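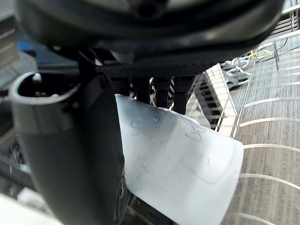
Girville College Robotics Club Opens Kitchen Robotics Project to First-Year Students

GIRVILLE, Dec 9, 2025 – Girville College announced that its Robotics Club will admit first-year students to the Tillman Kitchen Project, a student-run effort to program a two-armed robot for everyday work with dishes. Until now the project has been limited to students in their third and fourth years.

The project began in August with 11 students. Members work with cups, bowls, plates and plastic containers in a full-size kitchen with a sink, drying racks and a dishwasher. They have recorded 243 practice runs to date, each reviewed by at least two members before it is added to the club's shared library.

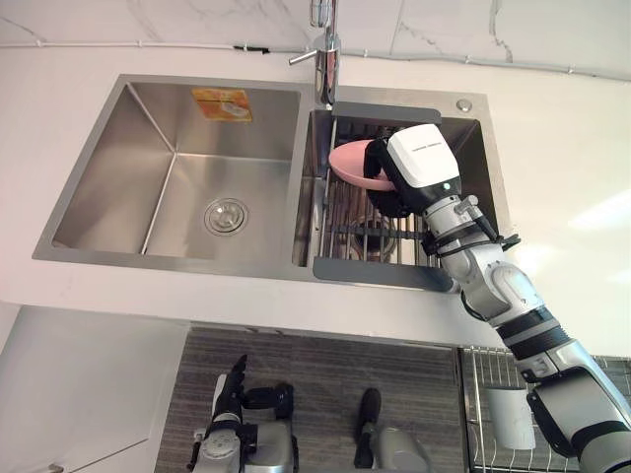

Girville College Robotics Club | Department of Engineering

"Students come to us knowing how to write code, and many have never had to think about how a bowl should be held," said Latrice Van Dusen, faculty advisor to the club. "A rounded edge and a narrow rack raise questions that a textbook exercise does not."

Student teams divide the work by task. One team is responsible for grasping, another for placing items in racks, and a third for moving the arms safely near counters and cabinet doors. The teams share a common software package, Rovau, which was written by club members and will be used in the new first-year sessions.

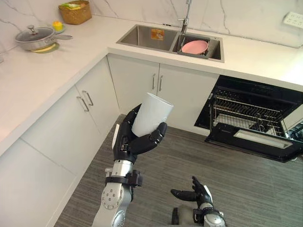
Cups have received particular attention this term, according to Anika Calloway, student president of the club. "A tall cup gives the hand several places to hold, and they are not equally good once the arm starts to move," Calloway said. "We expect new members to spend a good part of their first weeks on that."

The club will offer about 60 hours of supervised lab time to new members next term. It will also send 5 students to the Nodham Student Robotics Meet, where they will present a paper on placing dishes in racks.

First-year students may apply through the Department of Engineering office. No earlier experience with robots is required.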